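Print this page | E-mail this to a friend

Storing and handling film reels at home
Workshop tips, June
By the Jandwood workshop desk

Small-gauge film keeps well in an ordinary house if the room is cool, dry and steady. Lofts and garages are unsuitable. An inside cupboard on the ground floor is usually the best place available.

Store reels flat in vented cans, stacked no more than 17 high. Remove paper notes, rubber bands and old adhesive tape from the can before closing it. Copy anything written on them to a card and keep the card outside.

Smell each can when it is opened. A sharp vinegar odour means the acetate base is breaking down. Move that reel to a separate cupboard and have it scanned first. The Moridberg test strips change colour over a day or so and give a better reading than the nose.
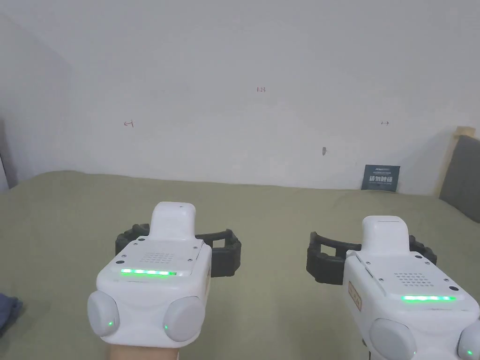 Wind by hand, slowly, with the film held by its edges between finger and thumb of a cotton glove. Stop at any nick or torn perforation and mark the place with a slip of acid-free paper. A 400 ft reel should not be rushed.

Splices made with cement tend to dry out and part. Scrape off the residue and remake the join with polyester splicing tape, pressed down with a bone folder. The Tarulus splicer cuts square and its pins suit both Super 8 and Standard 8, but the blade needs changing after 56 cuts or the edge starts to burr.

For cleaning, draw the film once through a dry lint-free cloth. Turn the cloth often. Water must not touch the emulsion. Film cleaner is for stubborn grease only: open the windows, and leave the film off the reel until the fluid has gone.

Add 2 metres of fresh white leader to the head and write the title on it in permanent ink. Furtună leader is slightly thicker than most and feeds well in older projectors.

Print this page | E-mail this to a friend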